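5.3 Failure during surface wiping

The most serious fault we saw with Lemma came up in the wiping task, and we report it in some detail because the controller logged it as a success. The arm was asked to clean flat household surfaces with a cloth, following a policy trained on head-camera recordings of people doing the same chore at home. Of 600 wiping trials, 29 ended with the work surface being pushed out of place while the arm kept going. In 3 of those the surface struck the support post and the emergency stop was pressed by hand.

All 29 cases involved loose boards or trays. No trial on a fixed countertop failed in this way. The sequence was much the same each time. The cloth caught on a dry patch, the sideways force rose, and the board began to slide with the cloth instead of under it. The wrist sensor then read a drop in force, as it would on a clean surface, and the controller moved to the next stroke. Since the stroke path was planned in the frame of the board, and the board was tracked by the camera, the path moved along with the board. The arm followed it toward the edge of the work area. The force limit of 30 newtons was never reached, so the automatic stop did not trigger.

Hanane Benmoussa first noticed the problem on June trials run at the Fostden site, where the floor is smoother than in our own lab. We had put the early cases down to a worn gripper pad. Replacing the pad made no difference.

We then went back to the training recordings. People who wipe a loose board nearly always hold it with the free hand, and that hand is plain to see in the recordings (Figure 4). Our labeling scheme, taken over from the Peltel pipeline, kept only the hand in contact with the cloth and masked the other one out. The policy had therefore learned the wiping motion without the support that makes it work. Lemma has a second arm, but in these trials it was parked.

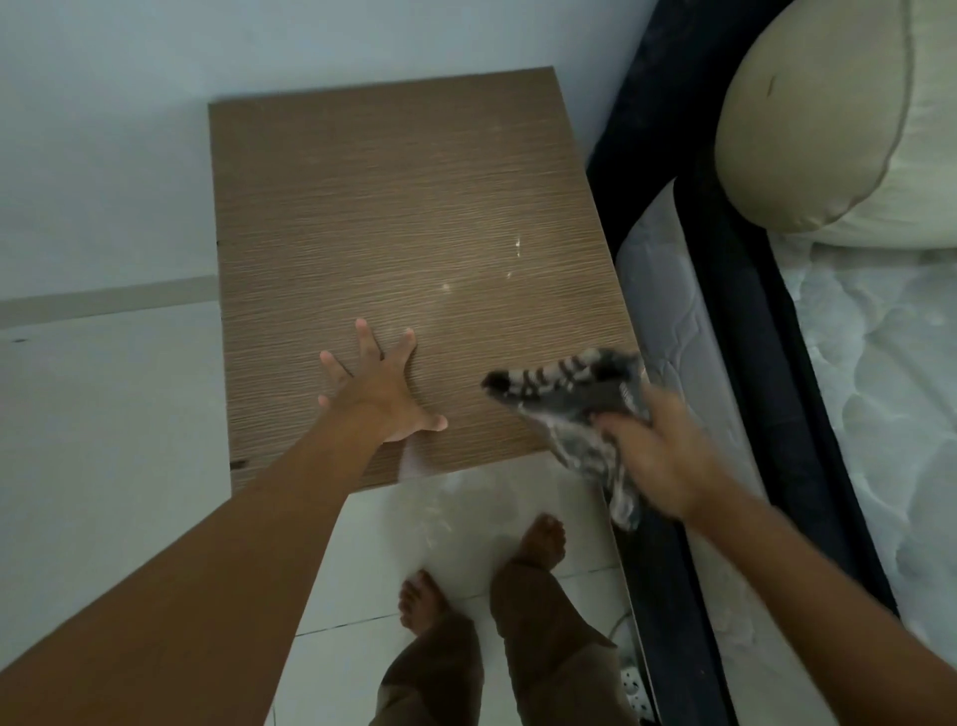

Figure 4. Wiping a loose board on a tiled floor, left hand flat on the board, cloth in the right.

Two changes were made. The first was a slip check that compares the position of the board with a fixed marker on the floor and halts the arm when the two drift apart. It is crude, and it also halts the arm when someone bumps the marker, but it does not depend on the force reading. The second was to relabel the recordings with both hands kept and to bring the parked arm into use. Rania Hamdy did the relabeling with the Firnura annotation tool. The two-arm policy is still being trained and no results are given for it in this paper. Until those are in, we run wiping trials on clamped surfaces only, with an operator within reach of the stop button.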